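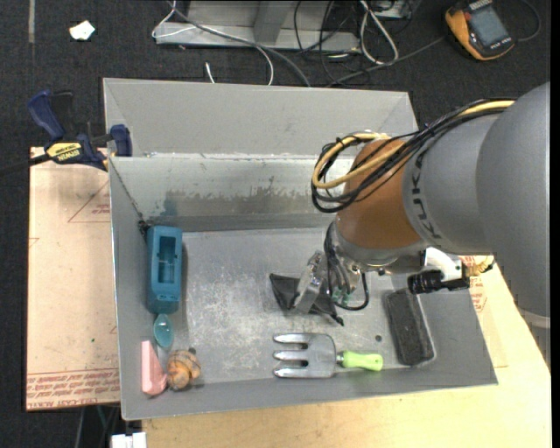 Zusar label printer drops off the network after sleep

3 replies hidden – 185 views

tfeld_ops
I have a Zusar label printer on a wired connection in the shipping office. It prints fine all morning. If it sits idle past its sleep timeout, the next job goes to the queue and stays there with status "Error – Printing." Power cycling the printer clears it. The PC is on Windows 10 with the current full driver package. Same result with a second cable and a different switch port. Is there a setting I should change before I open a ticket?

brackenridge
Check the port type first. Go to Printer Properties, Ports tab. If the installer made a WSD port, add a Standard TCP/IP port with the printer's address and move the queue to it. WSD ports lose track of devices that sleep.

tfeld_ops
It was WSD. I changed it to TCP/IP, raw, default port number. The printer now shows as offline after sleep instead of error. Jobs still don't come out.

M_Kerr
Open Configure Port and clear "SNMP Status Enabled." The printer doesn't answer SNMP while asleep, so Windows marks it offline and holds the job. We did this on every queue at the Esusthorpe site and the offline flag went away.

oldplaten
I disagree with turning SNMP off as a first step. It hides the symptom. You also lose paper-out and door-open messages at the PC, and in a shipping office somebody will want those. Look at the address. If the printer is on DHCP and the lease runs out while it's asleep, it can wake up with a different one. Print a configuration page before and after and compare.

M_Kerr
The lease is worth checking. The status messages are no loss on this model in my experience – ours reported "low media" on a full roll.

tfeld_ops
Config pages printed. Same address both times. Firmware is build 1324.

brackenridge
1324 is old. The release notes for the next build list a fix for the Ethernet link not coming back up from deep sleep. Update over USB, not over the network. Don't use the updater inside the driver package, it times out on files larger than 4000 KB. Use the standalone one.

oldplaten
Agreed on the firmware. Leave SNMP on until you've tested it.

tfeld_ops
Updated over USB. Left it idle through lunch and sent 4 labels. All printed, first one after a short delay. SNMP is still enabled. I'll leave it over the weekend and check on Monday.

M_Kerr
Good. If it comes back, set the sleep timer to Off in the web page under Power. The setting doesn't survive a factory reset, so write it down.
– Magnus Kerr

jlw_packing
Does this apply to the Brerham rebadge? Same case, different driver name.

brackenridge
Same board, but the firmware file is signed differently. Get it from the Brerham download page. The Zusar file will be rejected.

12 comments – 2 shares

Back to top | Contact | Copyright McIver Print Forums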